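自建邮件服务器的退信率，以及我为什么把重试间隔改长了

域名 Koldale 下的邮件服务跑在一台小主机上，Postfix 加 Dovecot，没有面板。八月换了机房之后，发往几家大邮箱的信开始出现延迟，日志里全是 4xx 临时拒绝。本文记录排查过程和最后保留的参数。
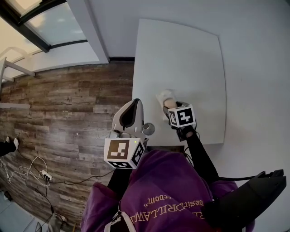
Bheki Adams 在上一篇下面留言说，临时拒绝多半是灰名单，没必要动配置，等对方放行就行，动得越多越难判断是哪一项起了作用。他还建议先把 SPF 里的 include 全部展开数一遍，查询次数超过上限时，有些收件方会直接按 permerror 处理，而发件方的日志里看不出来。

后半句我照做了。展开之后确实有一条多余的 include，指向旧主机商 Tolov 的中继，早已不用。删掉之后记录变成一个 ip4、一个 ip6，加上结尾的 -all。查询次数不再是问题，但延迟没有变化。

前半句我只同意一部分。灰名单的特征是第一次拒绝、隔几分钟重试即通过，同一个三元组（来源 IP、信封发件人、收件人）之后不再受阻。我把一个月的日志按队列 ID 归并，得到 2,815 封外发邮件，其中绝大多数一次投递成功。剩下的 deferred 分两类：一类符合灰名单特征，第二次重试即成功；另一类连续被拒四五次，返回码 421，附带的说明是来源 IP 发信速率异常。第二类和灰名单无关，是信誉限速。

归并日志时有个小坑。Postfix 默认使用短队列 ID，文件名删除后 ID 会复用，按 ID 分组会把两封不相干的信并到一起。打开 enable_long_queue_ids 之后才可靠。旧日志只能再加时间窗口过滤，我取的窗口是队列寿命上限，结果里仍有几条看着可疑，手工剔掉了。

限速的原因不难找。新 IP 没有发信历史，而我有一个通知列表，每天早上六点一次投出 100 封。对于老 IP，这个量可以忽略；对于新 IP，收件方看到的是一段空白之后突然出现的尖峰。尖峰被拒，邮件进入 deferred 队列，到了默认的重试时间又一起出队，形成第二个尖峰。重试本身在延长限速。

改动有三处。

第一，minimal_backoff_time 从默认的 300s 改为 1200s，maximal_backoff_time 改为 7200s。代价是被灰名单挡住的信也会晚一些到，对通知类邮件可以接受。

第二，给那几家收件域单独建一个 transport，在 master.cf 里复制 smtp 一行，命名为 slow，然后在 main.cf 中设置 slow_destination_concurrency_limit = 1 和 slow_destination_rate_delay = 60s。注意 rate_delay 不为零时，并发实际上已经是 1，前一行写不写结果相同，我留着是为了以后读配置时省事。transport_maps 用 hash 表，改完记得 postmap，再 reload。

第三，通知列表的生成脚本拆成批次，不再一次写入队列。脚本是几年前给 Eltholm 那个站写的，循环里直接调 sendmail，没有任何节流。现在改成由 systemd timer 触发，每次取 3 封，取完退出。状态存在一个 SQLite 文件里，重启不会重发。

没有改的部分也记一下。DKIM 密钥仍是 2048 位 RSA，没有换 ed25519，部分收件方至今不验证后者，双签名又会让头部变长。DMARC 策略保持 quarantine。反向解析在换机房当天就设好了，正反一致。TLS 外发仍是 may，没有强制，DANE 以后单独写。

曾经考虑过买一个中继服务，把外发全部交出去。试用了 Marar 的免费档，投递没有问题，但它会改写 Return-Path，退信先回到他们那里，再用 webhook 推过来。为了收退信另开一个 HTTP 端口，我不愿意。另外，它在免费档里会给链接加跟踪参数，设置页里没有找到关闭选项。

参数生效之后，421 在前几天仍有出现，随后逐渐减少，目前日志里偶尔能看到一条。灰名单类的 deferred 数量基本不变，这与预期一致，它和发信速率没有关系。同时改了三处，严格说无法分离各自的贡献，这一点 Bheki 说得对。如果只能选一处，我会选第三处，它直接消除了尖峰，其余两处处理的是尖峰被拒之后的事。

监控用的是一条 cron，每小时跑 qshape deferred，把总数追加到文本文件，超过阈值就发通知。通知走短信，不走邮件，原因很明显。阈值暂定二十，等攒够一个季度的数据再调。

配置片段放在仓库的 mail 目录下，transport 表里的域名已经去掉，需要的自己填。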